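Zwischenbericht Teilprojekt Kleinteilesortierung, Werkstatt Jindine
Berichtszeitraum bis Ende Juni, vorgelegt von Eldana Gidey

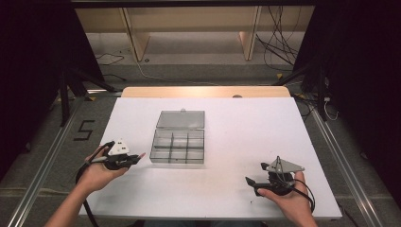

Wofür werden die Fördermittel in diesem Abschnitt verwendet?
Für Sortierkästen, Arbeitsunterlagen und Etiketten sowie für die Arbeitsstunden, in denen der Altbestand an Kleinteilen gesichtet und neu einsortiert wird.

Ausgangslage

Die Werkstatt Jindine hat im Frühjahr den Kleinteilebestand des Standorts Vurkdale übernommen. Er kam in Kartons, Gläsern und Schubladeneinsätzen an, zum Teil ohne Beschriftung. Schrauben, Muttern, Unterlegscheiben, Federn und elektrische Verbinder lagen gemischt. Für die Reparaturkurse war das Material so nicht brauchbar, weil die Teilnehmenden lange suchen mussten und am Ende oft doch neu bestellt wurde.

Im Antrag war vorgesehen, den Bestand vollständig zu erfassen, Unbrauchbares auszusondern und den Rest in einheitliche Kästen zu überführen. Die Erfassung läuft in der Liste Jikport, die auch für die Werkzeugausgabe genutzt wird.

Stand der Arbeiten

Bis zum Ende des Berichtszeitraums wurden 2678 Teile erfasst. Davon entfällt der größte Teil auf Schrauben und Muttern in metrischen Größen. Die Zollgewinde wurden getrennt und vorerst zurückgestellt, über ihren Verbleib ist noch nicht entschieden.

107 Positionen sind in der Liste angelegt. Jede Position hat eine Bezeichnung, ein Maß, eine Menge und einen Lagerort. Bei den Federn fehlen die Maße noch, hier steht vorläufig nur »gemischt«. Yabsira Workneh hat die Bezeichnungen der Verbinder überarbeitet, nachdem im ersten Durchgang zwei Schreibweisen nebeneinander verwendet worden waren. Die Doppeleinträge sind gelöscht.

23 Kästen sind fertig befüllt und beschriftet. Sie stehen im Regal Fang, von oben nach unten nach Größe geordnet. Für die übrigen Positionen liegt der Belegungsplan vor.

Kästen

Verwendet werden flache Kästen aus durchsichtigem, leicht getöntem Kunststoff mit Klappdeckel und eingeteilten Fächern. Der Inhalt ist auch bei geschlossenem Deckel zu erkennen. Für Teile über 40 mm Länge sind die Fächer zu klein. Für diese Teile werden die vorhandenen Schubladeneinsätze weiterverwendet, eine zusätzliche Anschaffung ist nicht nötig.

Bei den ersten Kästen wurden die Etiketten auf den Deckel geklebt. Im Regal waren sie dann nicht zu lesen. Die Etiketten kommen jetzt an die Stirnseite, die bereits befüllten Kästen wurden nachbeklebt. Auf dem Deckel steht zusätzlich die Positionsnummer, damit ein Kasten nach dem Kurs wieder an seinen Platz findet.

Arbeitsplatz

Sortiert wird auf weißen Platten, die auf die Tische gelegt werden. Auf dem hellen Untergrund sind auch kleine dunkle Teile gut zu erkennen. Im Raum liegt grauer Teppichboden. Was herunterfällt, rollt zwar nicht weit, ist dort aber schwer wiederzufinden. Wir haben deshalb für die kleinsten Unterlegscheiben und die Federn Schalen mit Rand beschafft und lassen diese Teile nur noch daraus einsortieren.

Abweichungen vom Plan

Die Sichtung der Verbinder hat länger gedauert als angesetzt. Viele Stücke mussten einzeln geprüft werden, ein Teil war korrodiert und wurde entsorgt. Der Mehraufwand beträgt 4 Arbeitstage. Er wurde innerhalb des Teilprojekts ausgeglichen, indem die Einweisung der Kursleitungen in den nächsten Abschnitt verschoben wurde. Die Einweisung ist weiterhin an einem Montag vorgesehen, der Termin wird noch abgestimmt.

Eine Etikettenlieferung kam im falschen Format an und wurde umgetauscht. Mehrkosten sind dadurch nicht entstanden.

Mittelverwendung

Die Sachmittel für Kästen und Etiketten sind abgerufen. Der Posten für Arbeitsunterlagen ist nicht ausgeschöpft, da zwei Platten aus dem Bestand Vurkdale übernommen werden konnten. Wir bitten darum, den Restbetrag für Ersatzkästen verwenden zu dürfen. Die Belege sind der Abrechnung beigefügt.

Nächste Schritte

Federn vermessen und in der Liste nachtragen (Workneh)
Restliche Kästen nach Belegungsplan befüllen und beschriften
Entscheidung über die Zollgewinde, Vorschlag: Abgabe an eine andere Werkstatt
Einweisung der Kursleitungen in Liste und Regalordnung (Gidey)
Stichprobe der Mengenangaben, bevor der Bestand für die Kurse freigegeben wird

Rückfragen zur Liste bitte an Yabsira Workneh, zur Abrechnung an Eldana Gidey.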